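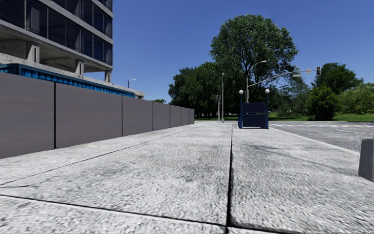

You stop thinking of it as a computer after the first week, comes the answer from the desk nearest the radiator, when I ask what it's like to spend a working day on a sidewalk that doesn't exist. You start worrying about the curb. You go home and you worry about the curb there too.

I had come to the Floreo depot on Symonenko Street expecting to write about bicycles. Floreo has been carrying flowers, and later groceries and pharmacy orders, across its side of town for longer than most of its customers have lived there, and for nearly all of that time the business was legs: a back room full of couriers, a rack of wet jackets, a kettle that was never off. There are 60 people on the payroll now, which is the same as before the robots came (I asked three different people, because I didn't quite believe the first two), but the back room has changed a great deal. Half of it is still jackets. The other half is desks, and at the desks former riders sit and look after the practice runs of a small delivery robot called the Zudano.

The practice happens in Gekum, a program that builds streets. They are ordinary streets, and I think that's what charmed me. I had pictured something like a video game, all neon and collisions, and what I got was big pale paving slabs with grit and smudges on them, a long construction fence down the left side with a half-built block rising behind it, a road on the right with a crosswalk in the distance, and a great round green tree under a blue sky. It was November outside and raining sideways. I would gladly have stayed in there until lunch.

The job, as it was explained to me over a very large mug of tea, goes something like this. The Zudano drives its route in Gekum over and over, 800 runs for each new stretch before it is allowed onto the real one, and the software marks the places where it hesitated or picked an odd line. Then a person looks at those places and writes down what a courier would have done. Would you hug the fence or keep away from it? Would you follow the seam between the slabs, or is that where your wheel goes in the wet? Something boxy is sitting in the middle distance, right on the paving, so when do you start to move over, early and politely or at the last second?

These are questions the riders have opinions about. My goodness, do they have opinions. I listened to a debate about fences that went on through a coffee break and out the other side of it, and the gist was that you leave more room beside a building site than you need, always, since there might be a gate in it and somebody might come out backward carrying a plank. The software had no planks. By the end of the morning somebody had put in a request for planks.

Not everybody is happy, and it would be a poor sort of article that pretended they were. The desk jobs pay a little better than riding did, but they are indoors and they are sitting down, and several people told me they sleep worse and miss being tired in the good way. One rider tried the desk for 2 weeks and asked for the bicycle back, and got it. Tips have gone, of course, for the desk staff, and with them the small talk, the dogs, the lady who always wanted her parcel put on the piano. There's a worry, too, that what is being written down in those notes is the very thing that made a good courier worth keeping, and that once it's all written down the notes won't need company. I put this to management and was told that the riding jobs are safe through the next contract. The riders had been told the same and were waiting to see it on paper.

Still, other things have eased. The early shift used to start at 5 in the morning and now the desks open at 7, so there are parents in that room who have breakfast with their children for the first time in years. Knees came up in nearly every conversation. One woman with a bad one had been quietly planning to leave; she now handles the hill routes, which she knows better than anyone, and she has become rather fierce about slopes. She showed me a note she had written on a single awkward corner, and it ran to a page and a half, with a paragraph on leaves.

Sunday is the one day the desks are dark and everything goes out by bicycle, the way it used to. The shifts are voluntary and the list for them fills up early. When I left, the sign-up sheet was already pinned beside the jackets, and two of the names on it had been crossed out and written in again in somebody else's pen.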